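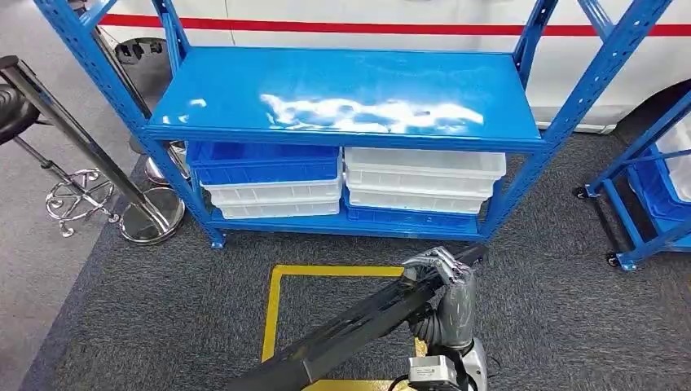 # Pondeck storage and loan program: progress report, November

Prepared by Randi Westerberg for Ingvild Hellström

## Where we stand

You asked for a plain answer on whether the shelving money is doing what the proposal said it would. My answer is: partly, and less than I'd like.

The blue shelving unit is up on the carpet beside the white vehicle with the red stripe. The taped square on the floor in front of it is in yellow. Both were promised for this quarter and both are done, so on paper this part of the project is green. I have left it amber in the tracker.

My trouble is with how the unit is being used. We have seven bins on the bottom shelf, in two stacks, and the top shelf has nothing on it. The proposal described bins on both levels, each one reachable without moving another. Two stacks on one shelf means that anyone who wants the bottom bin has to lift off everything above it first. We had exactly that problem with the old cupboards, and it was the first complaint listed in our application to you.

## Blue and white

The color system came from Firkura, who advised us on layout. Blue bins are for items going out on loan, white bins are for items coming back that still need checking. I was doubtful about this at the start and I still am. The colors are mixed within the stacks: the left one has a blue bin sitting on two white ones, and the right one has three whites on top of a blue. So the outgoing bin on the right is under three returns bins. A rule that each color gets its own shelf would cost nothing, and I have asked for it twice.

Firkura's view is that people will settle into the system with time. Maybe so. I'd want to see it before we pay for a second round of advice.

## The taped square

The tape marks where a bin is set down while somebody goes through it. It was Mac Suibhne's idea, and it's the one piece of this I would defend without much argument. It cost next to nothing and it gives people a clear place to work. Whether they keep to it on a busy afternoon is another matter -- I have no record either way, and I won't claim one.

## Seating

The chrome bar stools with the scroll footrests are still standing near the unit. They weren't bought with your money. The proposal did say the area would be kept clear on all sides, though, and it isn't. Heavy round bases on carpet are a nuisance to shift, so I expect they'll stay put until someone is told to move them. I am telling someone this month.

## Money

| Item | Spent |
|---|---|
| Shelving, bins and tape | $1,349 |
| Layout advice (Firkura) | $558 |

No further spending is planned on this line before the next report. Porko has offered us a price on a second matching unit. I've said no for now. I can't justify another set of shelves with half of the first set bare.

## Before the next report

- Move the blue bins to the top shelf, leave the white ones below
- No stack higher than two
- Stools out of the area
- Loan sheet kept at the unit for four weeks, filled in every time a bin leaves

The loan sheet matters most to me. We said in the application that the new layout would cut the time spent looking for things, and we never measured how long it took before. I should have caught that. The sheet won't give us the missing comparison, but it will at least tell us which bins get used.

If the sheet comes back mostly blank, I'll recommend that the rest of the storage budget go to repairs. Ingvild, please let me know if you would object to that -- I'd sooner hear it now than in the spring.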